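Washing and Drying Jeans So They Last

Household tips, updated 2021-06-07

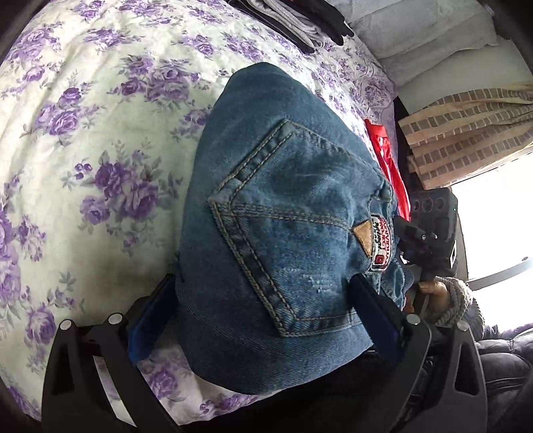 How often do jeans need to be washed?

Every five or six wears is enough for most people, sooner if you work outdoors or cook in them. Between washes, hang them by the waistband near an open window overnight. Small spills can be dabbed off with a damp cloth and a drop of dish soap.

Before they go in the machine

Empty every pocket, including the small one inside the right front pocket. Tissues are the usual problem, and a ballpoint pen is the worst one. Close the zipper and the button so the teeth don't rub against the rest of the load. Turn the legs inside out. Most of the fading you see along seams and thighs comes from cloth rubbing against cloth in the drum.

Check the care label for the highest temperature. If the label has been cut out or has faded past reading, use cold water.

Wash new dark jeans alone the first 2 times. After that they can go with other dark things of similar weight. Do not put them in with towels, which shed lint, or with thin shirts, which get twisted around the legs and come out stretched.

Detergent

Use less than the cap suggests. Denim is thick and holds on to soap, and leftover soap makes it stiff and gives it a gray look. For a half load I use half the marked amount and choose the extra rinse. Liquid works better than powder in cold water. Skip fabric softener on any pair with stretch in it.

Konrad Makowska wrote in to ask about vinegar. A quarter cup of white vinegar in the rinse helps with smells and with soap left in the cloth. It will not lock in dye, whatever your aunt told you. Never use it in the same load as bleach.

Drying

Take them out as soon as the cycle ends. Hold them by the waistband, snap them hard once or twice, and pull the side seams straight with your hands. Then hang them, still inside out, out of direct sun. On a rack, fold them over the thickest bar you have so you don't get a sharp line across the knees.

Heavy denim can take a full day to dry indoors. The waistband and pocket bags are last, so feel those before you put anything away. If you are in a hurry, put the jeans in the dryer on low for ten minutes and hang them for the rest.

Worn spots and small holes

Fix a thin area while it is still thin. Cut a piece of soft cotton or old denim an inch larger than the worn part on every side and round off the corners so they don't lift. Pin it on the inside and sew back and forth across it in rows close together, going a little way into the sound cloth. A size 90 or 100 jeans needle will go through without skipping. Use thread one shade darker than the cloth; lighter thread shows.

Iron-on patches are fine for a child's knees but they peel at the seat and the inner thigh. Run a line of stitching around the edge if you use one there.

Loose pocket corners should be sewn before the next wash. Go over the same quarter inch with tight zigzag stitches.

Putting them away

Fold in half lengthwise with the back pockets facing out, then in thirds from the hem up. They will stand on end in a drawer. On a closet shelf, keep the stack to five or six pairs or it will lean. Rolled jeans take less room in a suitcase, but the waistband should be rolled last.

If a pair has been in storage and smells musty, air it for a day before you wash it. Baking soda in the drum, half a cup, takes care of what is left.

Next page: getting grass stains out of cotton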